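Moved from General Chat. Keep it civil, please.

**[Kitchen] Is "marble look" countertop worth paying extra for?**

**sala_mazza** wrote:

We're getting the kitchen redone in November and the Morero showroom in Suscombe has quoted us 700 more for the marble pattern than for plain white. The salesman says it "hides everything" and "holds its value." I've heard that about a lot of things. Same thickness, same warranty, same fitting charge. This is the sort of pale gray veining I mean:

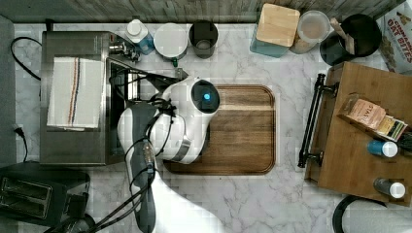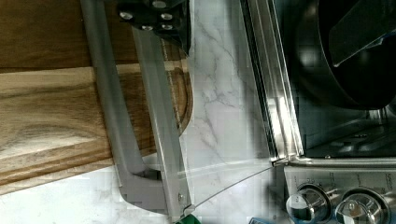 ## Replies

**gritstone11** wrote:

Hides everything until you lose a contact lens on it. We've had a veined top for 5 years. Crumbs, yes, it hides them, so you find them with your forearm. I wouldn't call that a selling point.

As for value, ask him to put it in writing and see how fast he changes the subject.

**E. Veloso** wrote:

I fitted kitchens for 11 years, so I'll disagree a little. Pattern does help with small scratches. Plain white shows every one, especially near the sink. What I'd question is the 700. How many feet of counter is it? On a small galley kitchen that's silly money. On a big L shape with an island, maybe.

Also ask where the seams fall. Veins that stop dead at a joint look worse than any scratch.

**sala_mazza** wrote:

> How many feet of counter is it?

30, no island. And he said the seams would be "practically invisible." I asked to see one in the showroom and he didn't have one to show me. Every display was a single short piece.

**E. Veloso** wrote:

Of course it was. Get the address of a finished job. If he can't come up with a single one, walk.

**pudamus** wrote:

You're all too hard on the guy. We paid extra for ours and I love it. It makes the room feel brighter and I've never once thought about the seams.

**gritstone11** wrote:

Brighter than plain white?

**pudamus** wrote:

Brighter than the brown we had before. Fine, point taken. I still like it.

**sala_mazza** wrote:

That's my trouble, I like it too. I just don't believe the reasons I'm being given. Has anyone put a hot pan on one? The leaflet says "heat resistant" and then the care sheet says always use a trivet.

**E. Veloso** wrote:

Believe the care sheet. The leaflet was written by someone who wants your deposit. Same with "stain resistant": ask for a sample, leave turmeric on it overnight, then scrub.

**sala_mazza** wrote:

Sample requested. Marisa at the desk says they "don't normally" give them out, but she's sending one of each. I'll post the turmeric results when I have them.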